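Subject: Re: [manip-learning] Wekwood: 454 demos, one policy, both rigs
Sent: August, 11:40 pm

> We trained a single policy on 454 demonstrations, 300 from the Karakaya
> rig and the rest from Musholm, and it transfers to both without any
> per-rig tuning. We think this shows that wrist views alone are enough
> for placement tasks and that a fixed overhead camera can be dropped.
> Numbers are in the Wekwood draft. Comments welcome before we submit.

I read the draft twice and I'm still not convinced, so here are the comments.

First, "transfers to both" is a strong way to put it when both rigs are in the training set. That is one policy fitting two places it has already seen. To me transfer means a third rig, or at least holding Musholm out and testing there cold. The 141 evaluation trials are all on tables the policy was trained on, unless I missed a paragraph.

Second, the overhead camera. The ablation removes it and success barely moves, fine. But what is the wrist-only policy looking at? A wrist camera that is tipped up a bit sees a great deal of room past the table. Posters, shelving, a door, other robots standing along the wall. All of that tells you where the arm is - maybe better than the task object does. I would want a run with everything beyond the table edge masked out, and another with the background swapped. If the numbers hold, I'll stop complaining.

Same worry about the tape. If the target is marked with a bright outline on a plain cloth, the policy may have learned "go to the yellow square" and very little about placing things. Move the square, change its color, take it away. It's an afternoon of work.

Third, and smaller: we tried something close to this with Flellura last year, and 2 of our seeds looked great while the others fell apart. The draft reports one seed. Please run more, and print the bad ones too.

I don't think the result is wrong. I think it's a smaller result than the abstract says, and a reviewer in a bad mood will say so less politely. If you drop "enough for placement tasks" and write "enough on these two rigs", I have no quarrel with the main table.

I put one wrist view at the bottom. Look at how much of it is table and how much is everything else, then tell me which part you expect the encoder to use. I can run the masking script on your logs if you share them - it takes a night on our machine.
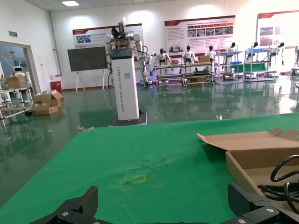
One more thing on the masking. Please don't fill with black. We did that with Flellura and the policy froze up, and for weeks we blamed the wrong thing. Blur it, or paste in some other room.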